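Does the Drerkport River Race Need a Third Day?

October 1, 2021

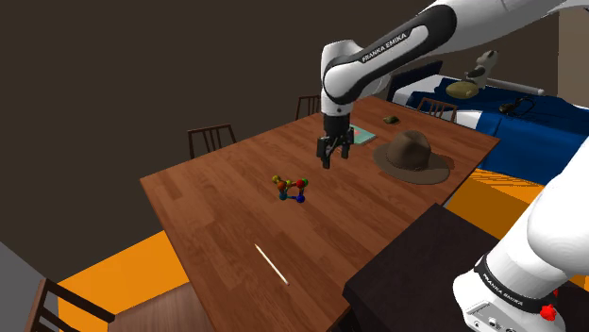
The flyer for next season's river race showed up in my inbox this week, and the big announcement is that it will run three days instead of two. The extra day is for something called the Orkum Sprint, a short flat-water dash under the town bridge with a timing system on loan from a sponsor. I've paddled this race every March since I moved here, and I read the thing twice looking for who asked for it.

I don't think it was the paddlers. We had 148 boats on the start sheet last March. The flyer says the new format will bring in 200. Where do the other 52 come from? I'd love to know. The parking at the Ivanyshyn landing was full before the safety talk, and people were leaving trailers on the shoulder all the way back to the feed store. The line for the shuttle bus was so long that two of the women in my class missed their first call and had to start at the back.

My guess is that the number is what you put on a flyer when you want a sponsor to sign something. Maybe I'm wrong. I was wrong about moving the finish line downstream, which I complained about on this very blog and which made the last bend a lot safer.

The sprint itself bothers me less than what it does to the long race. The river is snowmelt and rain in March and the good water doesn't wait around. If the sprint goes first, the downriver race slides a day later, and anybody who has to drive home for work gets squeezed. If it goes last, half the field will already be gone, and the people who stay will have arms like wet rope. The flyer doesn't say which. It says "schedule to follow."

Then there's the fee. No figure on the flyer, just a line about "tiered entry." I have never once seen tiered entry make anything cheaper for the person in the old boat.

I called Orysia Dovhaniuk, who ran the start line for years and still knows everybody, and she was more generous than I am. She thinks a sprint is the only part of the sport a spectator can stand and watch from beginning to end. Fair enough. In the long race your family sees you leave and then sees you come in, cold and in a bad mood, and in between they eat fries. She also said the Vernier club added a sprint and their junior numbers went up afterward. I asked if that was the sprint or the free loaner boats they started handing out the same year. She laughed and said probably the boats.

So buy some loaner boats! Fix the landing. Run a second shuttle. Put somebody at the takeout who knows how to get a swamped canoe up that mud bank, where I lost a perfectly good shoe.

I'll most likely enter anyway, the downriver race for sure, and I'll watch the sprint from the bridge if I can find somewhere to leave the car. If the schedule comes out before the entry deadline I'll post it. Last time it came out after.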